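Tadside College, Faculty of Languages
Minutes of the international exchange meeting, November, 2 p.m.
Chair: Kuldeep Kaushik

1. Minutes of the previous meeting
They were approved with one correction: the name of the partner school is Prullamlow, with double l.

2. Enrollment
The chair informed that the faculty has 1,267 students this term. The number of applications for exchange places is higher than last year, mostly for the second semester.
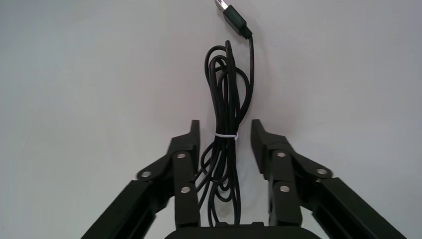 3. Agreement with Prullamlow
The partner offers four places for our students and asks for the same number here. The members agreed. The question of housing stays open until the Malhotra residence confirms its prices.

4. Recognition of credits
Two students came back with courses which do not exist in our plan. It was decided to accept them as elective courses. The form must be signed before departure.
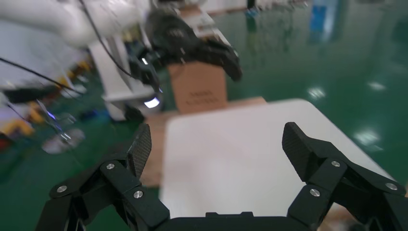 5. Online applications
The Movudis portal will open at 9 a.m. on the first day of the term. Paper applications will be not accepted anymore. The office will prepare a short guide in English.

6. Other matters
None. The meeting was closed at 3:40 p.m.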